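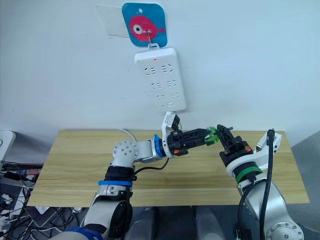
# Dizon Stick-On Wall Hook

Sold singly or in packs of 2. Stocked at our Trorkdale shop and by post.

Most adhesive hooks are sold on a weight figure, and we have stopped believing weight figures. The Dizon comes in a packet that promises 2000 g. Hang that on it over fresh emulsion and see how you get on. We list it because it is cheap and it comes off tiles without a fight, but please read the rest of this page before you fill a basket with them.

## What it sticks to

Glazed tile, glass and smooth metal: yes. Gloss paint: usually. Matt emulsion: only if the paint is sound, and even then the hook is only as strong as the paint behind it. Wallpaper, brick, anything textured: no, whatever the packet says.

The packet also says "instant hold". Ignore that. Wipe the wall with a barely damp cloth, let it dry, press hard and leave it overnight with nothing on it.

## What to hang on it

Tea towels, keys, a small brush, a light extension lead. We would not hang a mirror on one, or anything over a bed. If you are hanging a power strip, check that it has a proper hanging tab, and think about the plugs as well. A strip that weighs very little on its own gets heavy with a few chargers in it, and every time you pull one out you are pulling on the adhesive too.

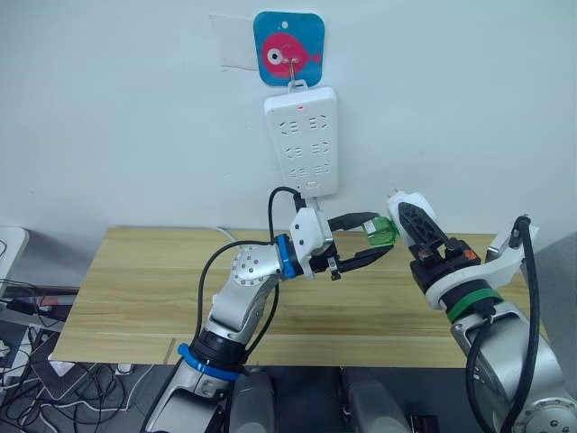
*Power strip on a fish-pattern hook.*

## "Reusable"

The maker claims the pad can be washed and used again 20 times. Angeliki Zervas on our counter gave up after the second wash. Treat it as a single-use hook that might forgive you one mistake.

## Compared with the others we stock

- **Clarance screw hook.** Needs a drill and a plug. Ugly. Will outlast the wall.
- **Sarkia suction hook.** Fine on glass until the weather turns.
- **Dizon stick-on.** Somewhere in the middle, and the easiest to fit.

## Returns

Unopened packs only. Of the 127 Dizon packs sold since June, most complaints were about painted walls, and we don't refund paint. Pattern requests can go in the order notes, but we send what is in the box.

Page checked by Lambros Stefanou, January 2018. Price as marked on the shelf.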